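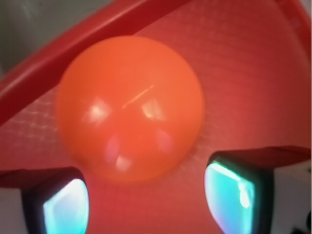

Uma bola cor de laranja, lisa e brilhante, dentro de um recipiente de plástico vermelho.

Porque é que umas coisas brilham e outras não?

Já reparaste que uma colher lavada faz pequenos clarões quando a viras na mão, e que uma meia de lã, por mais lavada que esteja, não faz clarão nenhum? As duas estão na mesma cozinha (bem, a meia talvez não devesse estar na cozinha), as duas recebem a mesma luz da janela, e no entanto uma brilha e a outra não. Vamos tentar perceber porquê, com calma, que a luz tem muita pressa mas nós não temos.

A luz anda sempre em linha reta

Quando acendes um candeeiro, a luz sai da lâmpada e segue a direito até bater em alguma coisa. Pode ser a parede, o teu nariz ou o gato a dormir no sofá. Quando bate, uma parte da luz entra no objeto e fica lá, e outra parte salta para fora outra vez. A essa luz que salta chamamos luz refletida, e é graças a ela que conseguimos ver quase tudo o que nos rodeia – o livro, a mesa, a sopa, as nuvens.

Imagina agora que atiras uma bola de pingue-pongue contra um chão muito liso. Ela salta certinha, e com um bocadinho de treino até adivinhas para onde vai. Se a atirares contra um monte de pedras, o caso muda de figura: uma vez salta para a esquerda, outra para a direita, outra volta para trás e acerta-te na testa. Com a luz passa-se uma coisa muito parecida.

Superfícies lisas e superfícies rugosas

Numa superfície lisa, como um espelho, um azulejo ou uma maçã bem esfregada na camisola, muitos raios de luz saltam juntos e na mesma direção. Se os teus olhos estiverem no sítio certo, recebem esses raios todos de uma vez e tu vês um ponto muito claro. É o brilho!

Numa superfície rugosa, como a lã, o cartão ou a casca de uma árvore, há montes e vales minúsculos, e cada raio salta para o seu lado. A luz espalha-se por toda a parte, e nós vemos a cor do objeto, mas sem clarões. Dizemos então que é uma superfície baça. 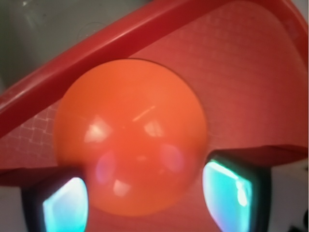
Porque é que as manchas de brilho numa bola cor de laranja podem parecer brancas?
Porque essa luz salta logo na superfície lisa, sem chegar a entrar na cor, e por isso mantém a cor da lâmpada ou da janela de onde veio.

E a cor, de onde vem?

A luz do Sol parece branca, mas leva lá dentro todas as cores do arco-íris, muito bem misturadas. Uma laranja guarda para si quase todo o azul que lhe chega e devolve sobretudo o vermelho, o laranja e o amarelo. São essas cores que chegam aos nossos olhos, e é por isso que dizemos, sem pensar muito no assunto, que a laranja é cor de laranja.

Experimenta em casa

Vais precisar de uma folha de papel de alumínio, de uma lanterna e de um quarto às escuras. Pede a um adulto que te ajude a fechar as persianas.

Primeiro, estende a folha na mesa com muito cuidado, para ficar o mais lisa possível. Aponta-lhe a lanterna, um pouco de lado, e procura na parede ou no teto a mancha de luz que saltou.

Agora vem a parte divertida. Amachuca a folha até fazeres uma bolinha, sem a apertar demasiado, e volta a abri-la devagar. Aponta outra vez a lanterna e olha para a parede. O alumínio é o mesmo, mas a mancha desfez-se em muitas manchinhas, cada uma no seu canto. Podes desenhar as duas no teu caderno, uma ao lado da outra, e escrever por baixo qual é qual.

Palavras para guardar

Refletir: fazer a luz saltar para fora de um objeto.
Baço: que não tem brilho.
Rugoso: que tem altos e baixos, mesmo que sejam tão pequenos que só se sentem com a ponta do dedo.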